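Can a robot do my dishes yet

Quick post, dinner is in the oven and I have maybe half an hour. I promised a few of you in the comments I'd get back to the chores question. Can a machine do the boring stuff around a house yet. Or the boring stuff in a shop, which I think is the same question with better lighting.

I've been chewing on it since June. Short answer, sort of. Longer answer below. 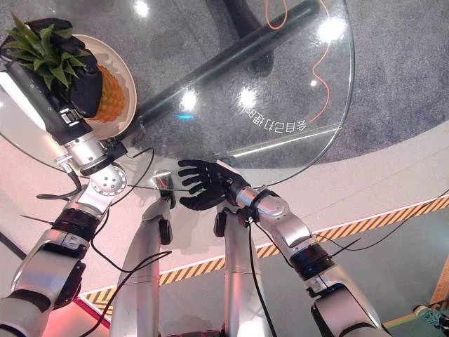 Glass table, dark robot fingers, and in the first one a pineapple on a plate.

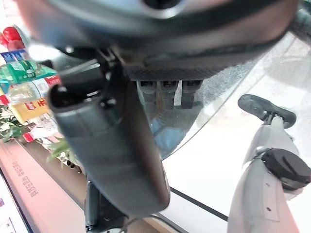

So my whole theory is that we've been grading these things on the wrong stuff. Everybody wants to see walking. Backflips, dancing, whatever. I do not need a backflip in my kitchen. I need something that will pick up an item with a dumb shape, put it where it goes and not knock over the glass next to it. That's most of housework when you break it down. Pick up, put down, wipe under.

And dumb shapes are everywhere. A pineapple is a good one. Prickly, heavy for its size, leaves sticking out one end. My own hands don't love them. Also a wet sponge. A fitted sheet. Those produce bags that cling to your fingers. I'd hire a robot tomorrow if it did nothing but open produce bags.

Glass is the other thing. I've read over and over that see-through surfaces are tough for cameras and I believe it, I walk into my own patio door twice a year. Half of what I clean is see-through or shiny. Drinking glasses, the shower, the coffee table my sister made me take. If a machine only works on matte gray boxes it can stay at the warehouse.

Then there's the hands question. Two fingers or five? I go back and forth. Five looks right to us because we have five, but think what you do all day. Most of my grabbing is a pinch. Keys, mugs, socks. I tried emptying the dishwasher one evening with just thumb and pointer on each hand (yes, really) and got the entire top rack out fine. Slow. The silverware basket was awful and I gave up on the big pot lid. So two fingers gets you a long way and then suddenly it doesn't.

I kept a list for one week of every chore I did and whether I'd trust a machine with it. Notebook on the fridge. Ended up with 8 kinds of chores, and I'd hand over 4 of them right now if the price was sane:

Clearing the table, as long as it's not the good plates
Putting groceries on a shelf
Picking stuff up off the floor
Taking cans out to the bin

The other four, no. Folding, cooking, cleaning the bathroom, anything involving the cat.

Shops are further along I think, or they should be. A store shelf is the same shelf every morning. Bottles go here, boxes go there. My corner store, Travholm, has one guy restocking till close and he says he handles 200 items on a quiet shift, 300 when the delivery is in. Same motion over and over. His knees are shot. I asked would he want a machine doing it and he said he'd want it doing the bottom shelf. Which, fair. Nobody's building me a bottom shelf robot as far as I know but that's the product right there.

Price though. I don't have a good number and I'm not going to make one up. My rule is it has to beat a cleaner coming by every couple weeks, and a cleaner also does the bathroom and notices when the faucet is leaking. High bar! I already have a Prarkari floor vacuum that gets stuck under the same chair every single time, and I still like it more than I expected to. So maybe my bar is lower then I think.

The other thing is room. My kitchen is tiny. Two people can't pass each other by the stove without somebody turning sideways. Arms need elbow space, and then there's cables, and somewhere to park the thing when company comes. I measured the gap next to the fridge and its basicaly a broom closet for thin brooms.

Ok timer's going. Next time I want to do laundry, because folding deserves its own post, and somebody asked about window cleaning too. If you've got a gadget that does even one real chore start to finish, leave it in the comments and tell me how long you've had it.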